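Reviews > Automation > Grippers and End Effectors

Flodau Ena Two-Finger Gripper: Long-Term Review

14 shares | 2 comments

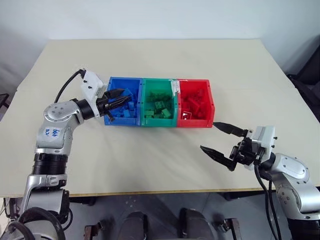

The Flodau Ena is sold as a parallel gripper for light sorting work, and our laboratory ran a pair of them for 52 shifts before one failed. The fault concerns the release of the fingers after a stop command. Our test task is toy brick sorting, with blue, green and red bricks held in three open bins set side by side. The long, pointed fingers reach into a bin well, and the closed tips fit between the walls with little trouble.

In May, the left unit stayed closed after an emergency stop and did not respond to the open command for 300 seconds. When power returned, the fingers opened at full speed with no warning. No one was hurt. The manual, published by Stundetti, does not mention this behavior.

We repeated the stop 1,000 times on a bench using the Rocha controller. The fault appeared twice, both times with firmware version 2.

Grip force and accuracy remained within our limits throughout. The cable connection is secure, and the fingers are simple to replace.

We cannot recommend the Ena for any cell in which staff reach into the work area after a stop. Current owners should disconnect power at the wall before clearing a jam.

Rating: 2 out of 5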